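Subject: Re: [skorkanis-walkers] Easiest surface for sore knees?

> My knees are bad this year and the hill loop is out. Is there anywhere flat
> I could do 5 miles or so without stairs?

Oh, you want the Jumer waterfront! I did it all through December with a bum knee and never felt it the next day. Start early — the Fumo lot only has 66 spaces — and bring water. I try to switch between pavement and dirt when I can, it gives the joints a break.
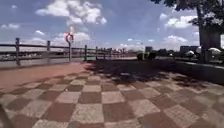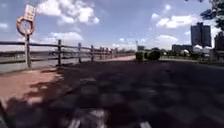 ## Getting there

Bus 854 stops by the Ramasamy bakery. Get the rye!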